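Stostum Dish Kit for bench-mounted arms

The Stostum kit adds dishwasher handling to an arm you already own. It includes a two-finger gripper, a wrist camera, mounting hardware and the Skardale control software. The arm and bench are sold separately.

Can it run your kitchen yet? No. Plates and cups are the jobs it is sold for – one item at a time, with the rack pulled out by hand first. Pots, loose silverware and stacked bowls are not supported. Clear items are harder than white ones, and we suggest keeping someone nearby for those.

Our Gilwood test kitchen has logged 2,662 item moves since January. Expect a full upper rack to take 40 minutes. A person is faster. 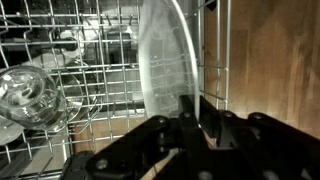

Clear round plate held at its lower edge 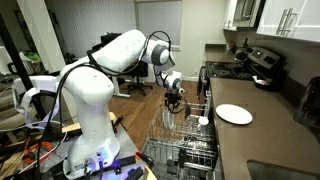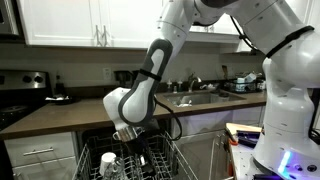
Finger pads should be replaced every 1,000 moves. A pack of 5 pairs comes in the box, and spares are sold through Sleiman. Check the bench clamps before each session – a loose base throws off the calibration.

Software updates are included for the life of the kit. Lower rack support is in testing and has no release date.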